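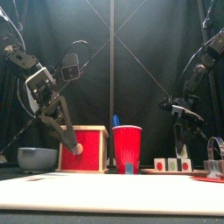
Two-arm station at Perketti, left gripper at the knob on the wood-framed box, right gripper over the dotted cubes.

Teleoperators wanted - casual and part time, Perketti robot learning lab

Short version: we need people to drive robot arms by hand so a learning system can copy them. Paid, casual, training provided. Start in February if you can, later is OK. Applications close when the roster's full.

About the work

You sit (or stand, up to you) at a pair of handles. Handles move, arms move. You do a small household-type job with the arms, the station records the lot, you reset the table and go again. Open a thing, pick up a thing, put it in the other thing. Then the same job with everything shifted a bit. Each go is called an episode. A good episode runs well under a minute once you've got your hand in.

The recordings go to our learning team, who train a policy on them (a policy = the bit of software that decides where the arms go next). You don't need to know any of that side. Some of our best operators couldn't care less about it.

Current task families:

Small boxes and knobs. Find the knob, get a clean grip, pull. Harder than it sounds as the fingers are long and you're judging depth off the camera views.

Cubes on a tray. Cubes with coloured dots on them, picked and placed in a called order. Red, green, whatever the prompt sheet says. One arm only on some sheets, both on others.

Cups and bowls. Things in, things out, things moved from left to right. Plastic cups tip, go easy.

Two-arm jobs. One arm holds, the other does. Nobody gets these on their first shift.

We also record mistakes on purpose. If you miss the grip, don't stop the episode. Back off, line up, try again, finish. Those recoveries are worth a lot to us and a run of perfect episodes teaches the system nothing about what to do when it's off by a centimetre. Faked fumbles get thrown out though, reviewers can tell.

What a shift looks like

Shifts are four hours, morning or afternoon. Morning is 8.30 start, arvo is 1 pm. You get a 15 minute paid break in the middle and a short stretch break every half hour, which you have to take. Wrists and shoulders cop it otherwise.

First ten minutes: station check. Arms home, cameras clean, e-stop tested, prompt sheet on the clipboard. Then episodes. Last ten minutes: label anything you flagged, put the props back in the tubs, note anything broken.

Target for a trained operator is 80 accepted episodes a shift. Accepted means it got past review. Nobody is expected to hit that in the first couple of weeks and we don't pay per episode, so please don't rush. The acceptance rate across the team last quarter was 89 per cent and we'd rather see that go up than the raw number.

Who we're after

No degree needed, no robotics background needed. Really. Past operators have come from hairdressing, sonography, aged care, a bike shop, a bakery, and one bloke who'd spent years on excavators.

You'll need:
- steady hands and OK depth perception, glasses fine
- patience for doing the same job forty times and then doing it forty more with the cup moved
- to be able to follow a written prompt exactly, even when you can see a quicker way
- to speak up when something's wrong - odd noise, loose cable, arm drifting, camera knocked
- the right to work here, and be 18 or over

Nice to have:
- any fine hand work (sewing, model making, dental, soldering, surgery if you're bored of surgery)
- gaming with a controller, helps a bit, less than people think
- left-handers, we're short on left-handers
- experience labelling video

Not suitable if you get bad motion sickness from screens. We use the camera views for a good part of each shift and a couple of people have had to pull out over it. If you're unsure say so and we'll give you a longer go on the trial.

Pay and conditions

Casual rate with loading, super on top. Paid weekly. Training shifts are paid at the full rate, so is the trial. Minimum two shifts a week, max five. Rosters go out a fortnight ahead and swaps are fine between trained operators as long as it's in the roster sheet before the shift, not after.

There are 12 positions in this round. Most will be at the Montes Street building, which has the tabletop stations. A smaller number will be at the Drostell site once the kitchen bench setup is finished over there. Tell us if you can only get to one. Montes Street has bike racks and is a short walk from the bus, Drostell has parking and not much else.

There's a kitchenette with a decent kettle. Food and drink stay out of the station bays, no exceptions, we lost a set of handles to a flat white last winter.

Training

Three paid shifts. First one is safety and getting the feel of the arms with nothing on the table. Second is single-arm tasks with a trainer next to you. Third is a proper prompt sheet at your own pace, and we sit down at the end and go through your episodes together. After that you go on the roster. Two-arm tasks come once your single-arm work is steady, usually after roughly 61 hours on the handles, sometimes sooner.

Recording tool is called Zerden. It's ours, it's a bit ugly, it has four buttons: start, stop, flag, bin. You'll have it down in an hour.

Safety

The arms are light but they'll still pinch. Hands stay out of the workspace while they're live, you pause them before you reset the table, every time, even for one cube. Long hair tied back, no lanyards, no dangly sleeves, closed shoes. Every station has an e-stop within reach and you will never be in trouble for hitting it.

Privacy

The cameras point at the table and the arms. They're not there to film you and we don't record audio. Your operator number is stored with each episode so we can see how different people do the same job and send feedback. Your name isn't. If your hands or arms end up in a recording during a reset that part is trimmed in review.

How to apply

Use the form on our careers page and pick "Teleoperator - casual". We don't need a cover letter. We do need:

1. A resume, one page is plenty
2. Which shifts you can do, morning or arvo, and how many a week
3. Montes Street, Drostell or either
4. A couple of lines on somthing fiddly you've done with your hands and how you got good at it

Number 4 is the one we read first.

If it looks like a fit we'll ring to book a paid trial, 90 minutes, at Montes Street. You'll have a go at a knob task and a cube task, and we'll watch how you go on the tenth try more than the first. You'll hear from us within a week of the trial either way.

Common questions

Can I do this from home? No. The handles are wired to the stations.

Is it ongoing? This round is funded for six months. We expect to keep going after that but can't promise.

I applied last round and missed out, can I try again? Yes please. Mention it on the form, we may be able to skip you straight to the trial.

Can I work around uni? Most of the afternoon crew are students. Let us know your exam block early and we'll roster around it.

Am I training a robot to take my job? Depends on your job. The tasks here are research tasks, and the arms still struggle with things a four year old finds easy. Happy to talk it over at the trial, plenty of people ask.

Do I get to keep the recordings? No, they stay with the lab. You can watch your own episodes back on site whenever a review desk is free.

Need an adjustment? Station height, seating, screen size and break timing can all be changed. Put it on the form or tell us when we ring, which ever's easier. Step-free access at both sites.

Agencies, please don't call.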